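Search this site
Search
Enter keyword
Go

FOR IMMEDIATE RELEASE

Wendosetti Opens Shared Work Hall in Former Pongsiri Thread Building

Todia, Tuesday — Wendosetti, the workspace and property firm, has opened its third shared work hall in Todia. The new hall takes up the ground floor and the floor above it in the former Pongsiri thread building on the east side of the rail yard. It has 254 desk and bench places, 50 of them set aside for day users who do not hold a monthly membership.

The building was used for winding and packing thread until the Pongsiri company moved its production out of town. It stood vacant for several years and was then used for furniture storage. Wendosetti signed a long lease on the lower two floors and began work on them the following February. The upper floors remain with the owner and are not part of the project.

Members of the two existing Wendosetti halls can use the Pongsiri hall on their current plans at no added charge. Door cards issued at either hall will work at the new one after they have been updated at the front desk. The update takes a few minutes and needs to be done only once.

What is in the building

The ground floor is an open hall with long shared tables, a small kitchen, a print room and a front desk staffed on weekdays. Lockers are along the wall by the rear stairs and can be rented by the month. There is a bicycle room with its own entrance from the yard side.

The floor above is divided into rooms of different sizes. The smaller rooms are for phone calls and can be used without booking. The larger ones are rented by the half day, the week or the month, and are meant for small firms, study groups and people whose work needs more table space than a single desk allows. Tables in these rooms may be moved, and tenants on monthly terms may bring in their own equipment after a short check of the power load.
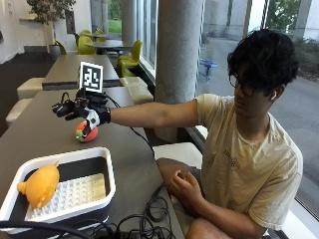
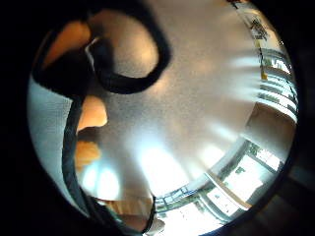
Noise was the most common complaint in a survey of members at the two older halls, and a large part of the building budget went to reducing it. The original floor was kept on both levels, with a layer of matting laid under a new surface in the corridors. Doors to the call rooms have been fitted with seals. The kitchen is separated from the main hall by a full-height wall, and deliveries are received on the yard side so that carts do not pass through the work area.

Heating in the building was replaced. The old boiler has been removed and the hall is now connected to the Jondeo district heating line, which runs under the rail yard. The radiators can be adjusted by room on the upper level. On the ground floor they are set by the front desk staff. Members who find their part of the hall too warm or too cold are asked to report it at the desk instead of opening the street windows, which sound an alarm when they are opened after hours.

Lighting was also changed. The ceiling fixtures left from the storage years were taken down, and each of the long tables on the ground floor now has its own switch. Shades are being added to the windows on the afternoon side and will be finished floor by floor. Work on the shades will be done before opening time where possible.

Hours and access

The front desk is open from 8 a.m. to 6 p.m. on weekdays. Monthly members can enter at any hour with a door card. Day users can enter and leave during desk hours and should return their visitor pass before the desk closes. Weekly room tenants are given a card that covers the length of their rental.

The main entrance is on the street side and has a ramp. An elevator serves both floors. The yard entrance has 3 steps and is not suitable for wheelchairs, and a second ramp at that side is planned for when the yard is repaved. Restrooms on both levels are accessible.

There is no member parking in the yard. The public lot across the rail bridge is a short walk away, and the Jondeo bus stops in front of the building on its way to the center of Todia. Drivers dropping off equipment may stop in the yard for up to 2 hours if they leave their name at the desk.

Rates

Day passes, monthly desk plans and half-day room rentals cost the same as at the other Wendosetti halls. Monthly room rates depend on floor area and are available from the front desk. Heating, internet access and cleaning of shared areas are included. Printing is charged by the page. Cleaning inside rooms rented by the month can be added to the contract or left to the tenant.

Students enrolled at a school or college in Todia can buy day passes at the reduced rate on showing a valid card. The reduced rate does not apply to room rentals.

Rooms may be booked online or in person. A half-day booking can be canceled without charge until the close of desk hours on the day before. Weekly and monthly rentals are covered by a written agreement, and the notice period is given there.

Work still to come

Some parts of the project are not finished. The second kitchen, on the upper level, has its plumbing in place but no counters. Until it is ready, tenants on that level should use the kitchen downstairs. The old loading doors on the yard side will be repaired and painted. A painted Pongsiri sign found on the inside wall of the stairwell has been cleaned and will stay where it is, behind a clear panel.

Wendosetti is also in talks with the building owner about use of the flat roof over the former packing room. No decision has been made, and the roof is closed to members.

Tours of the hall are given every Tuesday at 10 a.m. and start at the front desk. Groups should call ahead.

About Wendosetti

Wendosetti leases and runs shared work halls in Todia. It takes on older commercial buildings and fits them out for desk users, small firms and study groups. The company is based in Todia.

Press contact: Wendosetti Press Office, Pongsiri Building, ground floor, Todia. Inquiries are answered on weekdays during desk hours.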